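Mudassar Rind
8 Dec 2025

Notes on the Skunico Plukunero, the new mid-range handset. I have had a retail unit on my main SIM for 15 days. Posts below in no particular order.

Build first. Aluminium rail, matt glass back, flat screen. It weighs 175 g without a case. The volume keys are on the left, which I still get wrong when I take it out of a pocket. No rattle from the camera module.

Display is a 6.4 inch OLED. Adaptive refresh works in the browser and the mail client. It does not work in the stock maps app, which stays at 60 Hz whatever you set. Toggling developer options makes no difference. I reported it in October on the pre-release build and the ticket is still open.

Charging. Skunico quotes 45 W. With the supplied cable and a Durrani wall plug my meter peaked at 38 W, then dropped to 22 W once the battery passed half. With the older Durrani cable it falls back to 15 W and the phone says nothing about it. Check the lock screen for the word "rapid".

Battery life is fine. Mixed use, brightness on auto, one hour of calls a day: I charge it every second evening. Standby drain overnight on wifi is low. On mobile data in a weak area it is clearly worse than the model it replaces.
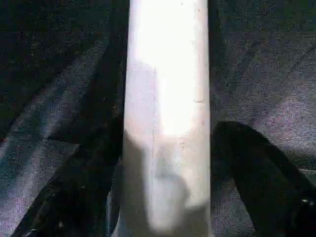
Issue 244

Same number as the Workley newsletter that carried my longer piece on the modem. Short version for those who do not subscribe: band switching is slow. Coming out of a tunnel the phone sits on the old cell for several seconds before it looks for a new one. Flight mode on and off clears it faster.

Cameras. The main sensor is good in daylight and average indoors. The ultra-wide is soft at the corners and has a different white balance from the main lens, so panning between the two in video shows a visible shift towards green. The telephoto is a crop from the main sensor above 3x. The spec sheet does say so, in the footnotes.

Someone asked about storage speed. Copying a folder of raw files to an external SSD over USB-C ran at up to 300 MB/s, then throttled when the phone got warm. It recovered after a few minutes on the desk with the case off.

Software. Four years of system updates promised, five of security patches. There are three preinstalled shopping apps, two of which can be removed. The third can be disabled but comes back after a system update.

Calls over wifi work on my network. Dual SIM works, with one caveat: the eSIM cannot be the data line while the physical SIM is roaming. I have not found a setting for it.

Next I will test the December patch for the maps refresh bug and repeat the charging run with a third-party cable. Readings will go in this thread.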